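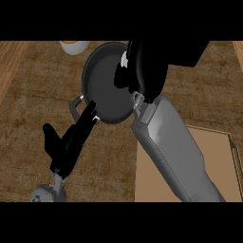
Virgil Avram would like to see the weight of a pan printed on the box, in figures as large as the price. He wrote this to the Ralgate consumer advice office in March, after he had ordered a frying pan by post and found that he could lift it only with both hands. His letter was the first of many, and the office has now published a short guide on buying cookware without seeing it first.

The guide, dated 11 Jul 2022, is based on 367 letters and calls from residents of Ralgate and the villages near it. Most of them were about goods bought through catalogues and web shops. The most frequent complaint was weight, followed by handles which became too hot and by sizes that did not match the cooker at home.

On size, the office reminds buyers that the number given by a shop is nearly always the width across the top. The base is smaller. A pan sold as 24 cm can have a base several centimetres narrower, and on an induction cooker it is the base that matters. Some shops give both measures, but many do not, and the office advises to ask in writing before paying.

Two local shops have already changed their labels. Wolier, in the market hall, now writes the weight in grams on every shelf card. Neves has put a kitchen scale beside the till so that customers can check for themselves. A light pan of 700 grams is easy for most people to hold with one hand, the guide says, but it should be remembered that the food adds to this.

The mail-order firm Fuvanmont, which was named in several of the letters, said it would add weights to its web pages before the autumn catalogue is printed. It did not say if the catalogue itself will also carry them.

The office also answers a question about returns. A pan bought at a distance can usually be sent back if it has not been used for cooking, but the buyer may have to pay the postage – and for heavy goods this can be a good part of the price. Receipts and the original box should be kept until the buyer is sure.

Printed copies of the guide are free at the Ralgate library and at the advice office, 40 Station Road. It can also be sent by post on request, in normal or large print.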